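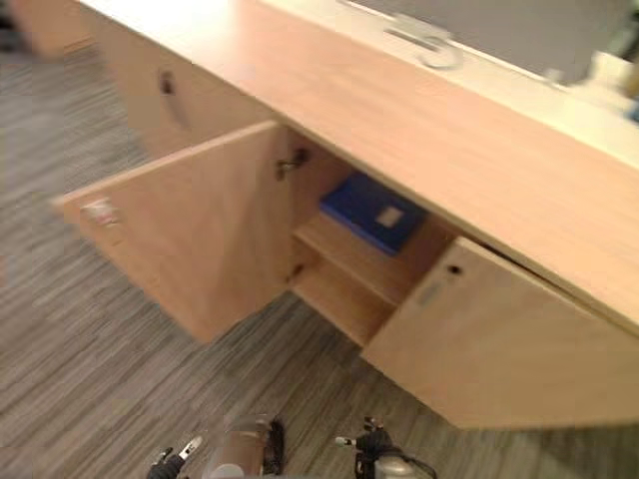 Rernano 木部用ワックスは、オフィスや店舗の木製家具に使う手入れ用の固形ワックスです。蜜蝋と植物油を練り合わせたもので、塗ったあとに乾拭きするだけで仕上がります。内容量は100g、価格は税込2,669円です。淡い色の木目のキャビネットなら、広い天板だけで済ませず、扉を大きく開けて内側の面にも薄くのばしてください。丸みのある天板の前縁は手が触れやすいため、端から端まで一方向に拭くとムラが残りにくくなります。

対象となる素材
無塗装の木部、オイル仕上げの木部に使用できます。ウレタン塗装の面では浸透しないため、つや出しの効果は弱くなります。樹脂シートを貼った家具、白木の床、食品が直接触れる面には使用しないでください。塗装の種類がわからない場合は、背面など目立たない場所で試し、一晩おいて色の変化を確認します。

使い方
1. 表面のほこりを乾いた布で取り、汚れは固くしぼった布で拭いて完全に乾かします。
2. 付属のスポンジに少量を取り、木目に沿って薄くのばします。
3. 30分ほどおいてから、綿の布で乾拭きします。
4. 扉は半日程度開けたままにし、においが抜けてから閉めます。

書類や箱を戻すのは翌日以降にしてください。塗った直後の棚に紙を置くと、油分が移ってしみになることがあります。
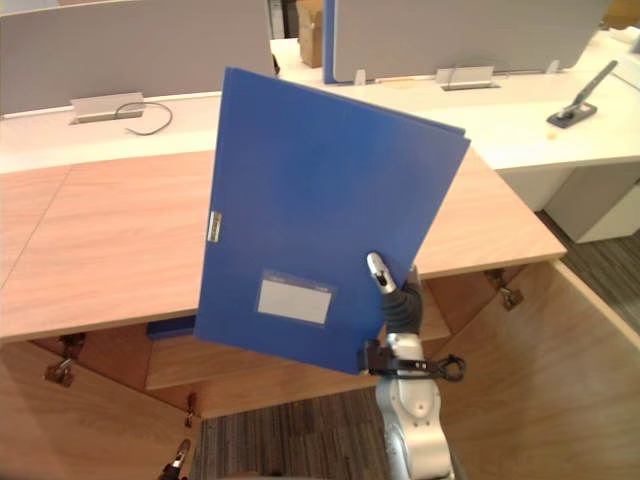

棚板に塗る場合は、天板よりも量を控えめにします。奥の隅に残ったワックスは綿棒で取り除いてください。冬場は固くなるため、缶ごと室温に置いてから使います。湯せんや電子レンジでの加熱はできません。

色
Malta(無色)、Prins(淡い黄味)、Wetska(濃い茶)の3色です。白っぽい木にはMaltaをおすすめします。Prinsは塗り重ねると色が少し深くなります。

送料・納期
送料は全国一律で、2,000円以上のご注文は無料です。在庫がある場合は翌営業日に発送します。Wetskaは8月まで入荷待ちとなります。

保管と廃棄
直射日光を避け、ふたを閉めて保管してください。油を含んだ布は自然発火のおそれがあります。使用後は水に浸し、各自治体の区分に従って処分してください。

お客様の声
「事務所の書棚に使いました。においは思ったより弱いです。スポンジがもう一つ付いていると助かります」(Asmaa Saber 様)
「Maltaを購入。缶のふたが固く、開けるのに少し手間取りました。仕上がりには満足しています」(Wanda Mazurek 様)

ページ更新日:5/11/22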